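November, late, after 9 p.m.

Got home an hour ago and ate standing up. Writing this now because Mrs. Tagle checks the logbooks next week and mine stops in the middle of last month.

We had the kitchen station from 4 to 7. The task this term is small on paper. The arm has to move a dish between the cutting board and the places around it, and it has to do it the same way every time somebody on the team calls the routine. Analyn writes the motion part, I do the gripper part, and Reynaldo does the log and the stop button. Princess was supposed to do the poster but she has ended up doing the timing too.

The first hour went to the wrist. Analyn had changed the approach height and hadn't told me, so my close command was coming too early. The fingers were shutting above the rim. I moved the close later by 2 steps and that made it worse, then I found her note in the shared file and we set both numbers together. I wrote the old ones down this time.

We used the little green plate first. It's hard for me because a plate that low gives the fingers very little to hold. I want to come down beside it and take it by the edge. Analyn wants to push it against something and pick it up from there. We tried mine today because it was my turn at the keyboard. 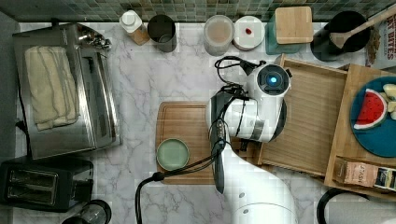 Jonalyn said she would drop the edge grip completely and spend the time on the approach, because a late close on a good approach still gets you something and a perfect close in the wrong place gets you zero. She said her team lost most of October to the same argument. I asked what they did in the end and she said they flipped a coin and stuck with it.

I don't want to flip a coin. But I did agree to put a limit on it. If the edge grip isn't working by the end of next session we go with Analyn's way and I stop bringing it up.

Numbers, so I have them. The log file for today has 695 lines and 213 of them are the same warning about joint speed. Reynaldo says the warning is harmless at our settings. Mrs. Tagle said to find out what it means before we call it harmless, so that is his homework. The longest clean run was 53 seconds from call to return. Our goal for the Trundedberg meet is lower than that, and I think most of the extra is the pause I put in before closing. I left it in today. I would like to see it work slowly before I cut it.

Break was at half past five. Princess had rice cakes. I called my mother to say I would miss the early bus.
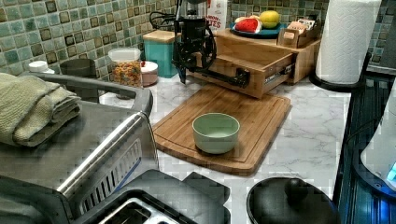
My part of the second task is one page of rules about which grip goes with which dish, and I still only have half a page. Mrs. Tagle wants it written so a person who has never seen our code could follow it. So far I have one rule for flat things and one for things with sides. The small green bowl on the board goes under the second rule, since its sides go nearly straight up and a finger can go inside with the other outside. I also need a line about what is close to the dish. With the drawer pulled out toward the board like that, there is a lot less room behind the bowl, and the rule as I wrote it sends the arm home straight back and low. I changed it to go up first. Then there is the plate up on top of the drawer unit with the watermelon and the lemon on it, and I don't have a rule for a plate with food on it at all. I wrote "ask" next to that one.

Analyn read my half page and crossed out two sentences. She was right about one of them.

The Sison team has the station after us for the rest of the month, so we lose the long session and get two short ones. Mrs. Tagle told us at the end, when we already had our bags on. Reynaldo was annoyed. I don't mind it so much. I get more done when I know we have to stop.

To do before next time:
Finish the grip page.
Copy both height numbers into the logbook in pen.
Ask Reynaldo about the warning.
Give Princess back her charger.

Going to bed. Math test in the morning and I have not looked at it.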